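Talk notes: Sorting Out the Keys
Sorkadano clutter evening, February 2018

Put the kettle joke first if the room is cold, otherwise go straight in.

So, hello! I'm going to talk for 20 minutes about keys, and I know how that sounds. But hands up if you have a key at home and no idea what it opens. (Wait. Let them look around at each other.) Okay, so that's most of you, and it's me too, or it was until December, when I finally tipped out the drawer in my hallway and found 70 keys in it. I live in a two-bedroom apartment! I have one front door!

What I want to get to tonight is the rings, though, because I think the rings are how we get into this mess. A split ring is hard to open, so we don't open it. We just hook the whole old bunch onto the new bunch and carry on, and five years later you're dragging the gym locker from two towns ago around in your coat pocket.

(Next slide. Give them a second with it.)
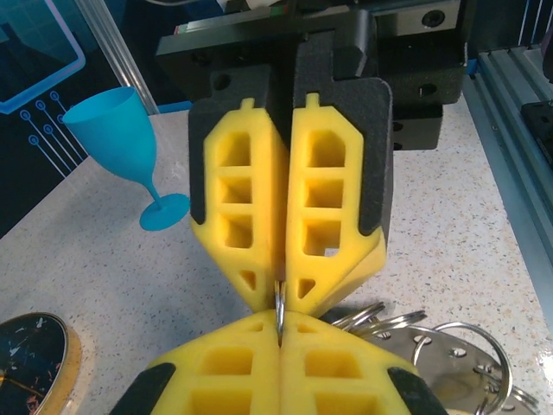

Slide 4: one key ring, seen edge-on.

Look how thin it is from the side. All your keys hang off that little loop of steel, and the way in is between the coils, so you need to come at it from the edge. Don't use your fingernail. I've lost more nails to this than I want to admit. A staple remover works great, the kind with the jaws. Slide one tooth in, wiggle, and keep it open while you feed the key around. Pass the staple removers out now, and the practice rings. Tell them the small ones are harder!

While they're trying it, tell the Barbosa story. I was staying at the Barbosa guesthouse and locked myself out with, I swear, three bunches of keys in my hand, and not one of them was the room key, which was on the bed. The woman at the desk took one look and laughed so hard she had to sit down.

Okay, sorting. Clear yourself a bit of table and dump the lot in the middle. Don't start with the drawer itself, you'll just stir it. 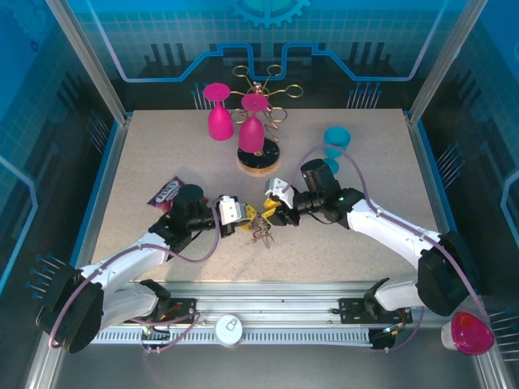 Slide 7: keys, rings and a red tag in the middle of the table, cups and a mug tree around them.

I like this one for the tangle. It's small, and you still can't tell at a glance what belongs to what. You don't need a perfect table either. Mine had breakfast on it.

First pass is just getting everything apart. Keys one side, rings the other, tags in a dish. Second pass, walk around the house and try them. It took me one rainy afternoon and I found the key to the meter cupboard, which I'd paid to have replaced (pause for groans).

Tags: I bought a pack from Nulow and a pack from Bilby, and I ended up keeping both. Bilby for the ones with writing, Nulow for plain color. Red is the spare front door at my place. Please don't write your address on a tag. Say this twice.

Then the rings again. Put back only what you use this week.

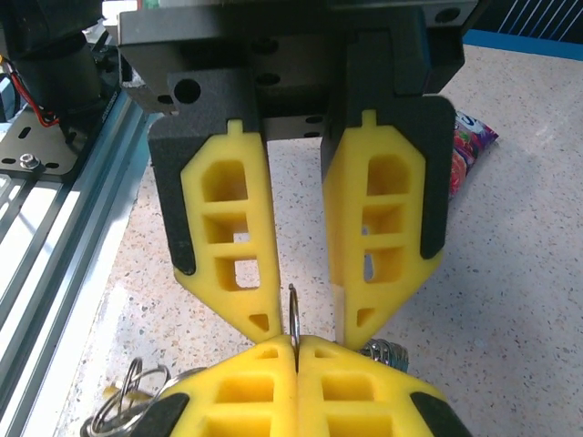 Somebody always asks about the leftover rings, so get in before they do. Keep a few good ones in the dish with the tags. If a ring has gaped open and won't close, throw it out, it'll drop your car key in a parking lot one day. The mystery keys go in an envelope with the month on it, and if you haven't needed them by next year, they go in the scrap metal bin.

Questions. Collect the staple removers before the coffee comes out, we were two short last time.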